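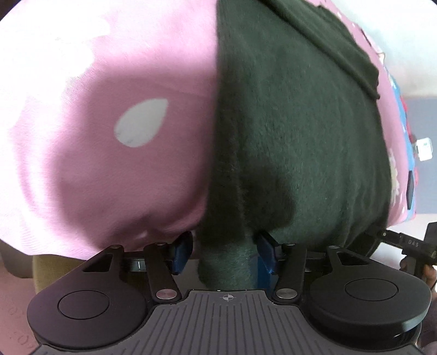

How to Fold a Heavy Sweater on the Bed

Written by Su-chen Tseng. Updated 2022-08-31.

A thick sweater is harder to fold than a T-shirt. The knit pulls out of shape, the sleeves go where they want, and the finished pile tips over. The method on this page makes a flat rectangle that fits in a drawer or stands up on a shelf. I use it for anything fuzzy or heavy, and for most cardigans once they are buttoned.

You need a flat surface bigger than the sweater. A made bed is fine. Pull the bedspread tight first so its wrinkles don't end up under the knit. You may also want a lint brush. A dark green sweater like mine shows every pale speck, and brushing is easier while the sweater is open than after it is folded.

Step 1. Check it over

Turn the sweater right side out and reach into each sleeve to straighten it. Make sure it is completely dry, including the cuffs and the bottom band. Close any buttons or zippers. If it has been worn near food or smoke, wash it before you put it away for the season.

Step 2. Lay it out

Put the sweater down with the neckline away from you and the bottom edge toward you. Face down is best, as the folds will then end up on the back. Pick it up by the body when you need to move it. Lifting a heavy knit by the shoulders or cuffs stretches it.

Smooth from the middle out to the sides with a flat hand. Don't tug at the corners. If a sleeve bunches up, leave it until the body is flat and then deal with it on its own.

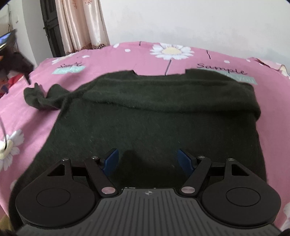

Work on one sleeve at a time. Hold the shoulder seam down with one hand and slide the other hand along the sleeve to the cuff. The sleeve should lie straight out before you start the next step. If the shoulder has flipped over onto the body, open it back out and smooth it again.

Step 3. Fold in the sides

Fold one side of the body toward the middle, sleeve and all. Turn the sleeve down so it runs along the fold toward the bottom edge. It should stay inside the outline of the body. Repeat on the other side. You now have a long strip that is the same width from top to bottom – if it is wider at one end, open the wide side and fold it again.

Very long sleeves will stick out past the bottom. Turn the cuffs back up.

Step 4. Fold it up

For a shelf, bring the bottom edge up to the neckline and stop there. For a drawer, fold the strip in thirds instead. Press down lightly with your palms to let the air out, but don't crease the edges. 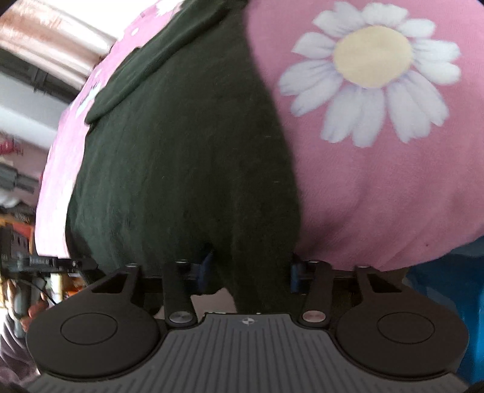
Keep the bedspread out of the folds as you go. A soft cover tends to ride up along with a heavy knit, and then the last fold comes out crooked. Push the cover down flat with your free hand and slide the other one under the sweater before you turn it.

Step 5. Put it away

Heaviest sweaters go at the bottom. My drawer is 33 inches wide and takes two rows. If you stack on an open shelf, keep the folded edge facing out so you can pull one sweater without dragging the rest. Refold anything that has been sitting since January, and change which side is up.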